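Short thread on how we run the arm cells at Plitelano, as people keep asking for our rules. They fit on one page.

1/ Read the arm's status light before you reach in. If you don't know what a colour means, stop and ask. Philomena Horgan keeps the chart.

2/ Cables get checked every Thursday — the full length, by hand, with the arm powered down.
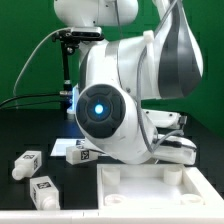 3/ Markers are the rule most often skipped. Any part the arm has to find gets printed codes on its faces, and we log each one before a run. The small white blocks on the black tabletop carry theirs on more than one side, so a block lying over can still show one. Scuffed print means a new block.

4/ Fixtures stay put for the whole batch. If one is knocked, log it and recalibrate. We had 18 knocks logged in August over 2880 runs.

5/ Changes to the page go through Idrisa Makokha. Next up is wording for night shifts.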